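Brasdale Clothing Bank
Progress report to the Pelkonen Fund
Prepared by Aníbal Aguiar, project coordinator
February 28, 2024

Period covered

This report covers the second half of the grant year. The first half was covered in the interim report, and I have not repeated it except where a figure has changed. The grant pays for the lease on the Odum Street unit, one part-time sorter, and the delivery van two days a week.

Clothing given out

We filled 442 household orders in the period. Most came through referrals from schools and the county family office. The rest were walk-ins at the Odum Street counter. The target in the grant agreement was 400 orders, so we are ahead of it.

Those orders used 1326 bags of sorted clothing. Our usual order is three bags per household: one of everyday clothes, one of warm layers, and one of bedding or towels. Larger families sometimes need more, and single people often take fewer, and over the period it evened out.

Children's sizes remain the hardest to keep in stock. We ran out of boys' pants in the middle sizes twice. Adult T-shirts and sweaters are never short, and we now stop accepting them when the shelves are full. The Wosden drop-off site has been asked to do the same, with a sign on the bin.

Sorting and folding

In the interim report I said that sorting was our slowest step. Items were being folded in different ways by different people, and bags packed at Odum Street did not stack well with bags packed at Wosden. Orders were also going out with the wrong sizes because labels were hard to find once a bag was closed.

We have changed three things. Shirts are now folded to a single width, with the neck facing out so the size can be read. Each bag has a card on the outside with the size range and the date packed. Anything stained or torn goes straight to the textile recycler and is no longer set aside for mending, as the mending pile was never getting smaller.

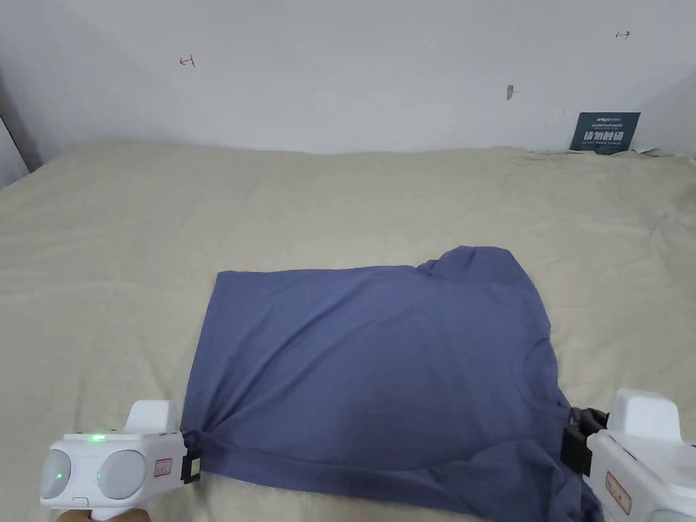 Wrong-size returns came to 4 for the whole period. We did not keep a proper count before, so I can't give a fair comparison, but the counter staff used to deal with them most weeks. Packing is quicker too. A three-bag order can now be put together in one pass along the shelves, where it used to mean going back for bedding at the end.

Written folding instructions are taped up at both sites. They are one page long. Adelino Neves wrote them and trained the people at Wosden over two Saturdays in February.

Laundry

The agreement with the laundromat in Brasdale ended in the fall when the business changed hands. The new owner offered a rate we could not afford. For several weeks we accepted only clean donations, and some donors were unhappy about being turned away.

We have since bought a used washer and dryer for the Odum Street unit. The dryer needed a new belt and a longer vent hose. Both machines are working now, and donated bedding is being accepted again. The purchase came out of the equipment line, which had been held for shelving. The shelving is postponed, and we are making do with the old racks from the church hall.

Deliveries

The van made 51 delivery runs. Two were canceled on account of ice and the orders went out later the same week. Fuel was under budget, but a set of tires used up what we saved – the old ones failed inspection.

Staffing

The part-time sorter position was empty for five weeks after the first person moved away. It has been filled, and the new sorter works mornings. During the gap Adelino covered the sorting and the Wosden counter closed on Fridays. Friday hours are back to normal.

Problems still open

The roof at the Odum Street unit leaks over the back racks. The landlord has patched it once and it leaked again in the next heavy rain. We have moved the bedding to the front and put plastic over the rest. A second repair has been promised but no date has been given.

School referrals still arrive on three different forms. One of them has no space for shoe sizes, and we lose time calling families back. We have sent all the schools a single form and five have started using it.

Next period

We plan to finish the move to one referral form, set up the spring children's drive, and buy the postponed shelving if the Fund agrees to the revised budget attached. The revision moves money between lines and does not ask for more. I would like an answer before the spring drive starts, so that the racks can be put up while stock is low.

Receipts for the washer, dryer and tires are in the second attachment.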